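The Last Bus to Etthorpe

My aunt sold tea at the bus station in Flakerby for most of her life, and when she became ill I took the kiosk for one winter. I was twenty-six and I had no better plan.

The kiosk was so narrow that I could touch both walls with my elbows. In the mornings the drivers came, then the school children, then for many hours only rain. The last bus to Etthorpe left after dark. I stayed open for it, as my aunt had always done, although it seldom brought me a customer.

One man came every evening. He wore a brown coat with a torn pocket and he asked for cold tea. In winter! I told him that the hot tea was the same price. He said he knew that. So I poured the tea over ice and he drank it standing, looking at the timetable on the wall. When the bus came he put down the cup, thanked me and did not get on.

In the second week I asked him whom he was waiting for.

"My wife used to take this bus," he said. "She was always running. I held the door and the driver was angry with me."

"And now?"

"Now it leaves on time."

I did not know what to answer, so I wiped the counter. He looked at the wet ring his cup had left and he put the cup back on it, very exactly, as a person closes a drawer.

I wrote to my aunt about him. She answered on the back of a pharmacy receipt, in her big letters, that she had never seen such a man, and that I should eat more. She also asked about the heater.

After the new year the company changed the timetable and the last bus was taken away. I put the notice on my window myself. That evening he read it two times. He drank his cold tea slowly, and at the hour when the bus should come we both looked at the road. There was a dog on it, and later a truck with its lights low.

"Well," he said. He gave me the cup in my hand, which he had not done before.

In April my aunt came back to the kiosk, thinner and very loud. She threw away my new sponge and moved all the spoons. She found that I was still making a glass of cold tea before closing, and she asked me who was going to pay for it. I drank it myself. It was too strong, and the ice hurt my teeth.

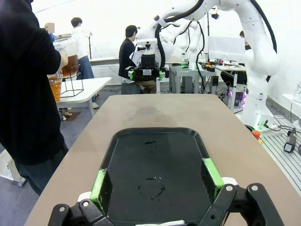
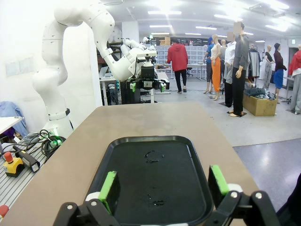
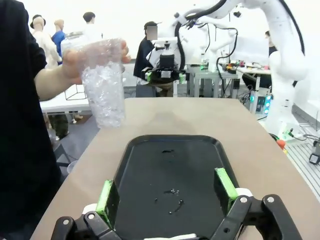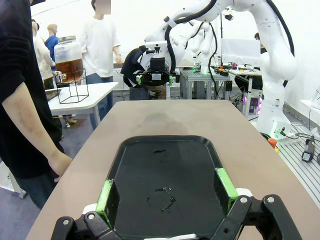 A black tray with a little spilled liquid on it, in all four pictures. Story first posted 24 November 2020.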